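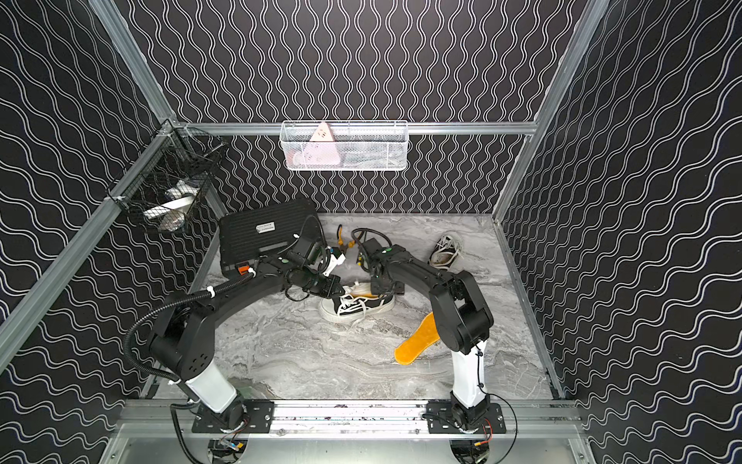
Canvas shoes and marble-look floor: storage and scuffs

Posted by Eglė Petrauskas, August 23, 2020

I'm trying to settle on a routine for shoes that come off near the door. The floor is a gray marble pattern with a polished finish. The shoes are canvas and mesh sneakers, mostly white or black uppers on white rubber soles. Wall space is limited, so storage would be wire baskets hung from a rail. Two questions. Do the shoes need to dry on the floor first, and should laces be tied before storage?

jarkside_30
Laces loose, tongue forward, on the floor overnight, then basket. A shoe tied shut holds moisture at the toe. I lay padded ones on their side so the collar opening faces into the room.

tokhamfloors
Disagree on the side position. The collar padding takes the weight and creases. Soles down, openings clear of each other, a hand's width between shoes.
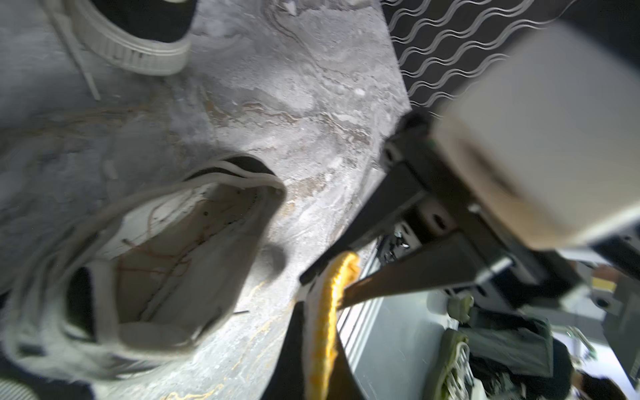

The other problem with laying a shoe on its side is the upper against the floor. Light mesh picks up whatever is on the tile. Rubber on polished tile is easy to wipe. Mesh has to be brushed, then washed, then dried again.

jarkside_30
The crease is cosmetic. Mine have been stored that way since June and the collar springs back in a minute. I sweep before I put them down, so the mesh stays clean enough.

Eglė Petrauskas
Noted. What about the laces? If I leave them untied they trail on the floor and I step on them.

ondieki
Tuck the ends inside. Loosen from the second pair of eyelets up, open the throat, drop both ends on the insole. They don't drag and the shoe still airs.
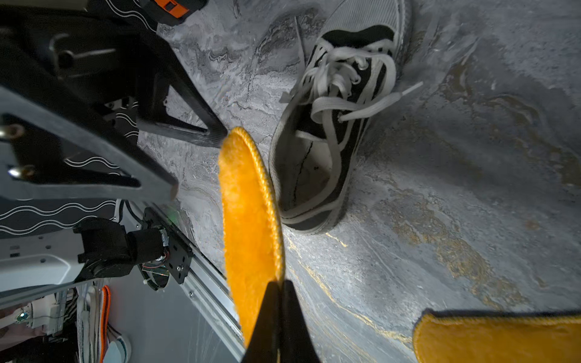
Black canvas sneaker, laces untied, one end out on the floor.

Leaving an end out like that wears the aglet. Once the aglet splits, the lace frays back and won't go through the eyelet again. Replacement laces are cheap but the length is rarely right the first time.

tokhamfloors
Tucking puts a damp lace against a damp insole. I pull laces out completely if the shoe is wet through, and leave them alone otherwise.

ondieki
For wet through, yes. The question was about ordinary use.

droria_2
Has anyone said anything about the insole? With light linings, that's where the dirt shows first. Threads from socks, grit, smudges at the heel.
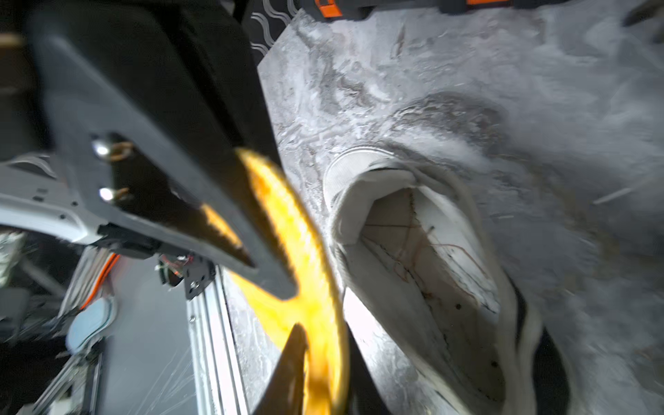

I turn the shoe over and tap the heel against the mat, then go over the insole with a dry brush. Water comes last and only on a cloth. A soaked insole in a closed-toe shoe takes two days to dry at my place, and the smell is worse than the stain.

jarkside_30
Vacuum with the narrow nozzle. The brush pushes grit under the edge of the insole.

droria_2
Only if the insole is loose. Mine are glued.

Eglė Petrauskas
Mine are glued as well, so brush. Remaining question is the basket. White mesh or black, does it matter?

tokhamfloors
Color doesn't matter. Check the coating at the cut ends of the wire. Bare ends rust and mark white canvas, and that mark does not wash out. Hang it low enough that you can see the bottom, or things pile up there.

ondieki
Toes to the wall, heels out. Easier to grab.

jarkside_30
Heels to the wall. Toe caps are the stiff part and they keep the opening from getting crushed when you reach in.

Eglė Petrauskas
I'll try one basket each way. Soles down on the floor first, laces tucked.

Recent threads
Coated wire or plastic-dipped, for a damp hallway
Getting gray out of white rubber soles
Polished tile and rubber marks
Flat laces, which length for six eyelets
Mat keeps sliding on smooth floor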